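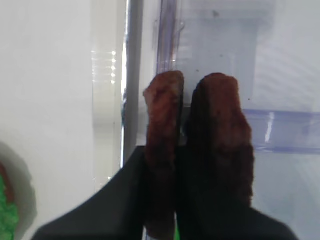
Polyxeni Stergiou wrote to me after the February open day: "I came to stand next to the demo and hand out leaflets, and I ended up explaining burgers to strangers for two hours. Put me down again, please, but with a chair this time."

Chairs have been ordered, Polyxeni! And now I need more people like you, so please read on.

I run the visitor side of the Hirel robotics open day, and I'm looking for demo hosts for the next one. We had more than 2000 visitors last time, which was wonderful and also way too much for the team we had. The burger table alone kept a line going all day (kids love it, and so do their grandparents). The idea is simple: the robot builds a toy burger from plastic pieces, and you chat with people while it works. Bun, lettuce, tomato, and so on up.

You don't need to know a thing about robots. I didn't when I started at Hirel, and I still ask the Derkik engineers the same questions every month. One of them is always at the table with you, so if someone wants to talk motors and software you can just pass them along.

What I'd love is somebody who likes talking to people, can stay cheerful through the tenth "does it do fries?" and doesn't mind putting the toy food back in the holders between rounds.
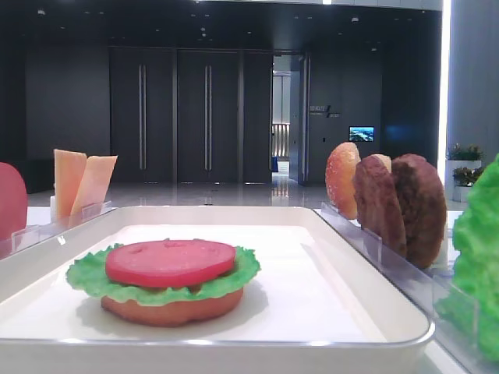 Hours, pay and how to apply

Shifts are four hours with a proper break in the middle. It pays 129 dollars per shift, lunch included, and you can take up to 2. I have 38 places to fill, including the Botha and Prutis tables. Training is one evening, also paid.

Send me a few lines about yourself by 04/04/2023. No résumé needed, just tell me which hours suit you and whether you speak any other languages. Write to the Hirel visitor desk and put "demo host" in the subject line so I can find you.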